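Setting Up a Two-Gripper Tabletop Task With Hand-Held Grippers
Part 3: jaw alignment, cable routing and the first recordings

By now both grippers should be assembled and their camera mounts tightened.

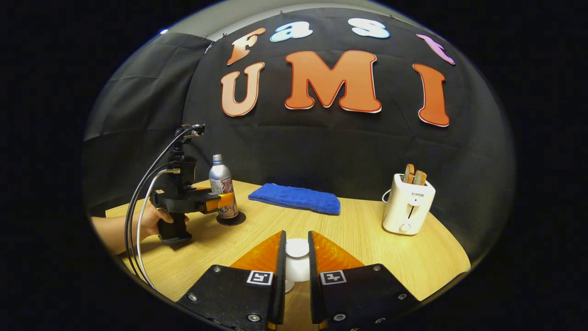
Before recording, check the jaws. Uneven jaws are the most common fault in a shop-built pair, and the error goes straight into the width data.

1. Close the jaws fully. The soft pads should meet along their whole length. If they touch only at the tips, loosen the screws on one finger plate, square it against the other and retighten.

2. Open the jaws to the stop and measure the gap. Ours opens to 80 mm. Write down your own figure; the calibration script asks for it.

3. Check that both finger markers are readable at full open and full close. A marker that drops out near the end of travel is usually mounted too far forward. Move it back and repeat step 2.

4. Run the width calibration: 14 slow open-and-close cycles per gripper. Do not squeeze the pads at the closed end. Compressed pads shift the zero point.

Cables

Leave enough slack for a full reach across the table. Clamp each bundle at the gripper body so that a pull loads the clamp and not the connector. Route the run down one side of the table, clear of the other operator's wrist. We lost a morning in March to a connector that had worked half loose.

Table and objects

Use a matte cloth behind the table and fix it at the top. Keep objects within reach of both grippers. For bottles, grip the lower half first, since a high grip tips an empty one. Leave the toaster unplugged for all practice runs.

First recordings

Start with single grasps. Move at half your normal speed and hold still for one second at each end. Save every take, including failures, and mark the failures in the log. In the Orholm workshop, 93 takes were enough to expose the remaining mounting problems. Do not begin the full set of 1000 until the width trace returns to zero on every close.

Soudabeh Bahrami
Revised Wed 26 May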